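HISTORY OF INTERIORS, UNIT 5
The Attic: How People Ended Up Living Under the Roof
Notes prepared by Nosipho Le Roux
Discussion sections: Shireen Chauke and Sizwe Potgieter

Bring these notes to section. Last March a good part of the class arrived with the handout for Unit 4 and argued about porches for half an hour before anyone mentioned it.

1. What we mean by an attic

For this course, an attic is the space between the topmost full ceiling and the roof. A garret is an attic with a tenant in it. A loft is an attic with a higher rent. Real estate listings use all three words as they please, and you should not cite a listing as evidence of anything except optimism.

The word itself comes to us by way of Attica, the region around Athens. It was first an architect's term for a low story or wall set above the main cornice of a classical facade, and it slid from there to mean the space behind it. So the place where your aunt keeps the broken fan is named after the home of Plato. Do not open your essay with this. I have read that essay.

2. Who slept there

In the tall town houses of the eighteenth and nineteenth centuries, the floors sorted people about as well as a mail clerk would. The best rooms were one flight up from the street, where the ceilings were high and the climb was short. Each flight after that cost you some dignity. Servants had the top, where it was freezing in winter and stifling in summer, and where the stairs were narrow because the family never had to use them.

The starving poet in the garret is mostly a nineteenth-century taste. Poets did live there, since the rooms were cheap, but so did seamstresses, clerks and students, who get fewer paintings. Annatjie Engelbrecht's reading in the packet is good on this point and bad-tempered on several others.

Then came the elevator. Once a machine did the climbing, the top of a building turned into the part with the view, and the people with money moved up to look at it. The ladder of rank that had stood for generations was flipped over in a few decades. Section question: did anyone downstairs complain?

3. The mansard, or how to have a floor and not have it

A plain gable roof gives you headroom along the middle and bruises everywhere else. The mansard has two slopes on each side, the lower one nearly upright, so that most of the space inside can be used as a proper room. It carries the name of François Mansart, who made it popular in seventeenth-century France and did not invent it. Keep that straight for the midterm.

You will hear that the mansard was a tax dodge. What can be said safely is that in Paris the height of a building was measured to the cornice, and whatever went on above the cornice was the roof's business. Builders noticed.

4. Slopes, light and furniture

Three practical matters turn up in every converted attic.

Headroom. Floor area on a plan is a flattering number. Our practice plan, the Peltine house, shows a top room 16 feet wide, of which an adult can stand up straight in the middle 12. The rest is for low shelves and small children.

Light. A dormer sticks out of the roof and gives you a window you can stand at. A skylight lies flat in the slope, lets in more light for its size, and shows you mainly weather. A window in the gable end is the cheapest of the lot and lights the far end of the room poorly.

Furniture. Tall pieces go against the gable wall or go back to the store. Round and oval tables do well in the middle, where people can get at them from every side without ducking. Wardrobes are a lost cause, as Lesego Nkosi's slides on the Negash conversion show in painful detail.

Terms to know: cornice, dormer, eaves, gable, garret, knee wall, mansard, ridge, sash.

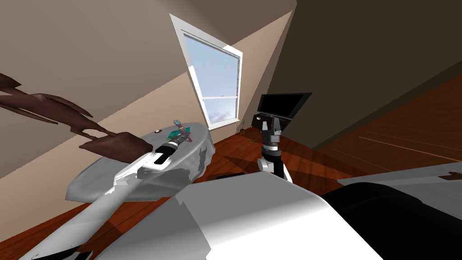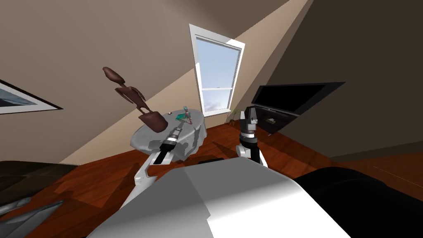
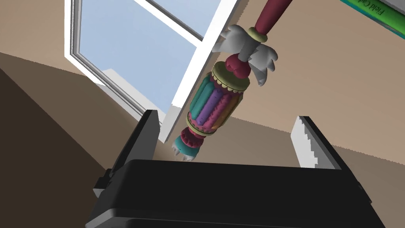
What is a knee wall, and why do attic rooms so often have one?

A knee wall is a short upright wall built under the slope of the roof, a little way in from the eaves. It closes off the low wedge where the rafters come down to the floor, which gives the room a side you can push a bed against and leaves a space behind for storage, pipes and insulation. Expect it on the midterm, with a section drawing to label.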